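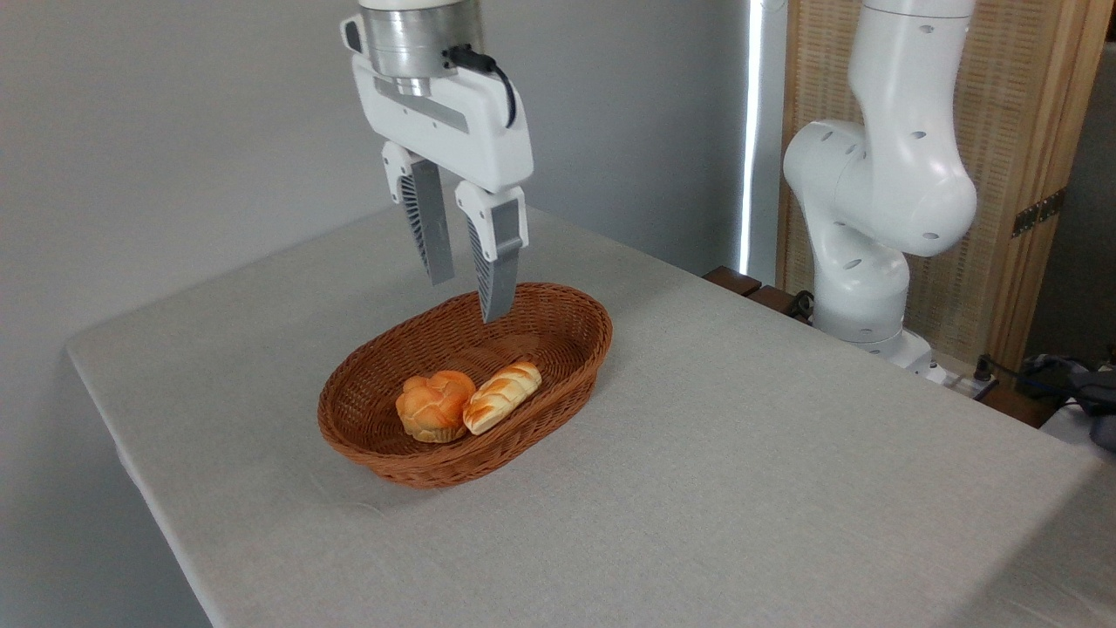
Notes for Session 4: Woven Containers
Instructor: Yuzhen Cui

Read these before Friday. The first half covers terms and materials, and we will go through it quickly in class. The second half is on how baskets were sold and used, which is where most of the discussion time will go. Section 6 has the reading questions for your journal.

## 1. What counts as a basket

For this course, a basket is a container made by interlacing or binding long, narrow pieces of plant material, mostly by hand. The definition leaves some loose ends. Fish traps, cradles, hats and some kinds of fencing are made the same way, and the people who made them often made baskets too. Wire and plastic baskets copy the form but we won't cover them until Session 9.

"Wicker" causes trouble every year. It is a method and a look, and it does not name a plant. A wicker chair can be willow, rattan, reed or twisted paper. If you use the word in your paper, say what the piece is made of as well. If you don't know, write "material not identified" and move on.

## 2. The main methods

**Plaiting.** Flat strips pass over and under each other, usually at right angles, and both sets do the same amount of work. Palm leaf and split bamboo are common. Change the count of overs and unders and you get twill patterns. Plaiting also makes mats, so the two crafts often belong to the same households.

**Twining.** Two or more flexible strands travel together around a set of upright stakes and cross between each one. It makes a firm wall and can be very tight. Some twined baskets hold water once the fibers swell.

**Coiling.** A bundle of grass, straw or similar material is wound in a spiral and stitched to the row below. Strictly speaking there is no weaving in it. The tool is an awl or a bone needle, and the work is slow. Straw bee skeps and many bread baskets were coiled.

**Stake and strand.** This is what most people in Europe and North America picture when they hear the word basket. Stiff uprights (stakes) come up from a base, and thinner rods (weavers) go in and out between them. The rest of this section is about this method.

**Ribbed or frame.** One or two hoops are made first, ribs are added, and the weaving fills in between. Egg baskets and many garden baskets are built this way. The handle is often part of the frame, so it can't pull out of the wall the way an added handle can.

### Parts and strokes in stake-and-strand work

- *Slath*: the cross of short sticks at the center of a round base.
- *Pairing*: two weavers twisted around the base sticks to open them out and lock them.
- *Upsett*: the first rounds after the stakes are bent up. These set the shape of everything above.
- *Randing*: a single rod woven in front of one stake and behind the next.
- *Slewing*: the same stroke with two or more rods worked together as one. It fills a wall fast and was common on working baskets.
- *Waling*: three or more rods worked in sequence. A band of waling stiffens the wall, so look for it just above the base and just below the rim.
- *Border*: the stakes themselves, bent over and tucked in to finish the edge.

A common mistake in student papers is to treat the border as a separate piece sewn on. That is true of many splint baskets, which have rim hoops lashed in place. On most willow baskets the border is made from the same rods that run up the sides.

## 3. Materials

**Willow.** Grown as a crop on low, damp ground, cut in winter after the leaves drop, and sorted by length. You will see three trade names. *Brown* willow has the bark left on and is dried. *White* willow is kept standing in water until spring, when the bark strips off easily. *Buff* willow is boiled with the bark on and then stripped, and the tannin from the bark colors the rod a warm tan. All three have to be soaked again before use. Brown takes days, while white and buff take a few hours at most for thin rods.

**Rattan.** A climbing palm from Southeast Asia. The outer skin is peeled off for chair caning, and the core is cut into round or flat lengths sold as cane, center cane or reed. It comes in even thicknesses and very long pieces, and beginners like it for that. It entered Western workshops in quantity in the nineteenth century, partly because it was already in ports as packing in ships' holds.

**Wood splint.** Ash and white oak are the main ones in eastern North America. A black ash log is pounded along its length until the growth rings separate, then the strips are scraped and cut to width. White oak is usually split with a froe and knife. The emerald ash borer has killed a great deal of ash since it was identified in Michigan, and makers who depend on the tree have had to store logs, travel farther or change materials. We will come back to this in Session 7.

**Grasses, rush and straw.** Soft materials, often free to whoever lived near them. Sweetgrass in the South Carolina Lowcountry is the case most of you will know. Coastal development there has closed off many of the old gathering grounds.

## 4. Working baskets and measured baskets

Before cardboard and plastic, goods moved in baskets. A basket made for a trade had a set size and a name, and buyers relied on it. The bushel and the peck were units of dry volume, and a basket made to hold one was a measuring tool as much as a carrier. Short measure was an offense in many market towns, and in some places officials checked the baskets.

Look at the case study on the Riviere workshop in your reader. The account book covers one winter, and it lists 32 kinds of basket under separate names. Only nine of them were for household use. The others went to orchards, laundries, bakers, fish dealers and one hat factory. The hat factory order was the largest - 1000 baskets in a single contract - and it was priced so low that the owner wrote a complaint to himself in the margin.

Points to draw from the account book:

1. Pay was by the piece. Makers who could slew a wall quickly earned more than makers with finer hands.
2. Children and older relatives did the stripping and sorting. They are not named in the book, and their work shows up only as "prepared rods."
3. Repairs were a regular line of income. A new bottom cost less than half the price of a new basket.
4. Almost 15 percent of the rods bought were written off as waste, mostly from rods that had been stored damp.

Point 2 matters for your paper. If you count only the names in a record like this, you will get the size of the workforce wrong.

## 5. The move into the home

Trade baskets declined through the twentieth century. Crates, cartons and then molded plastic did the same jobs for less money, and they stacked. What remained was mostly domestic: bread, sewing, laundry, picnics, pets, gifts. The requirements changed with the market. A fish basket had to drain and survive being thrown. A bread basket has to look right on a table and weigh very little.

Retail changed too. The two catalogs in the reader, Skalero and Trendeck, both sell baskets, and you should compare how they talk about them. Skalero groups them by room. Trendeck groups them by color. Neither gives the method, and only Skalero gives the plant, in small type under the dimensions. Compare those pages with the price list from the Ukau makers' market, where each entry has the maker's name first, then the material, then the use. The price comes last.

Solange Hervieu's essay argues that once a basket is sold as decor, the buyer loses the vocabulary for judging it. I agree with part of this. Buyers of trade baskets did know what a sound border felt like, and they knew which baskets to refuse. But she gives them more knowledge than the records support, and she says little about households that bought cheap baskets and replaced them often. Read her third section closely and decide for yourself how strong the evidence is.

A note on age: do not date a domestic basket by its style. Popular shapes were repeated for decades, and imports copied local forms closely. Fasteners, dyes and wear are better evidence. Nails and staples in a rim can be dated within limits. Wear on the bottom tells you about use but very little about years.

## 6. For your journal

Choose two and write a page on each.

- Find a basket where you live or work. Identify the method, then name the parts you can using the terms in Section 2. Say what you could not work out.
- Using the Riviere account book, explain why one workshop would accept a large order at a poor price.
- Hervieu uses "honest work" several times. What does she mean by it, and does the meaning stay the same through the essay?
- Take one entry from either catalog and rewrite it in the form of the Ukau price list. Note which facts are missing.

## 7. Handling in the study room

Wash and dry your hands. Lift a basket from underneath with both hands, never by the handle or the rim. Pencils only. If a piece sheds, leave the fragments on the tray and tell me.

## 8. Reading for next time

Chapter 5 of the reader, on gathering rights and land access, plus the short interview that follows it. Bring your draft paper topic in one or two sentences - handwritten is fine.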